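Progress report to the funder
District Access Monitoring, Flosodau and Barnine
Prepared by the Boychuk field office
Sun 6 June

1. Status

The project records interruptions to public services in the two districts where control of government buildings is disputed. Work is on schedule in Flosodau. In Barnine it is one reporting cycle behind, for the reasons given in section 3.
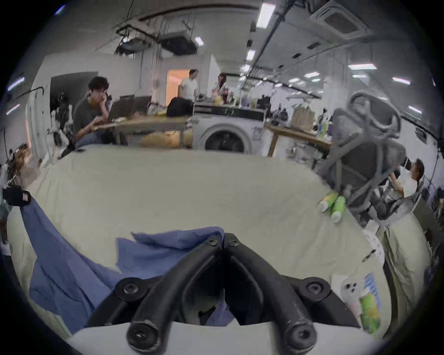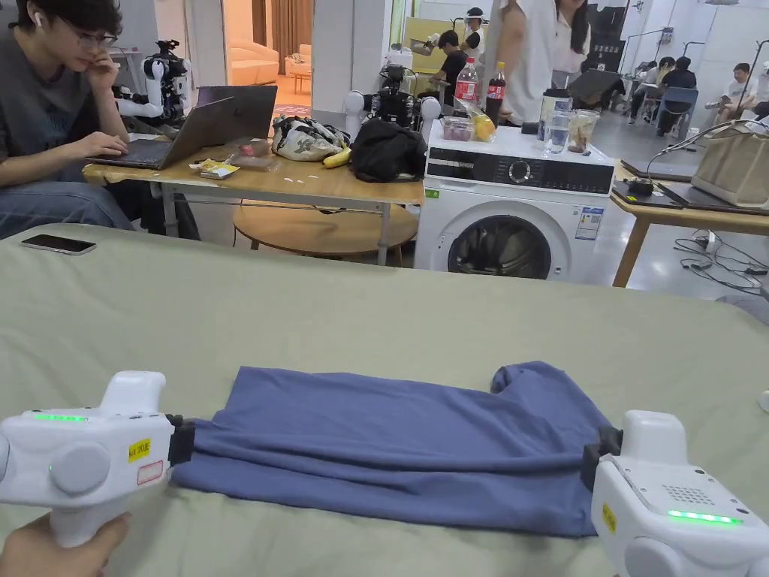

2. Output in the period

The team logged 1,931 incident entries between the start of April and the close of this period. An entry is one report, from one source, of one office being closed, partly closed or reopened. After matching and removal of duplicates, 831 separate incidents remain. Of these, 105 involved armed personnel at the entrance of a public building. The others were strikes, power failures, staff absences and closures with no stated cause.

The civil registry in Flosodau was the most affected office. It closed on 13 working days. Birth and death certificates were issued from a side office at the district hospital during part of that time, but those certificates carry a different stamp and the Barnine court does not accept them. We have recorded this as a separate problem and sent a note to both district administrations. Neither has replied.

Salary payments to teachers resumed in Flosodau after the finance office reopened. Payment in Barnine is still made by hand at two schools. The list used for payment is the one drawn up before the change of administration and leaves out staff hired later.

3. Delays

Access to Barnine was restricted twice. On the first occasion the northern checkpoint accepted only residents with a local identity card. On the second, the road was open but the district council building was held by a local guard unit, and council staff worked from home. Two planned rounds of interviews were moved to telephone. Response rates by telephone were lower, and answers on detention and searches were often refused. Those two questions are left out of the Barnine tables until in-person interviews can restart.

The Drunus database was moved to a new server in April. Entries made during the move were stored with the date of upload in place of the date of the incident. The dates have been corrected from the paper forms. Six entries had no paper form and were dropped.

4. Changes to method

The category "office closed" has been split into "closed to the public" and "closed to staff". The two were often confused in the first cycle, especially where guards let employees in but turned visitors away. Earlier entries have been recoded where the notes allowed it. Reports based only on social media are now held until a second source is found.

5. Budget

Spending on transport is below plan because of the canceled Barnine visits. Spending on telephone credit is above plan. We ask for approval to move the unused transport funds to the telephone line for the next cycle. No change to the total is requested.

6. Next period

In-person interviews in Barnine will restart when the northern checkpoint accepts our travel letters. An application is pending with the district security office. The Flosodau tables will be delivered first and the Barnine tables will follow as a separate annex. The revised coding guide is attached.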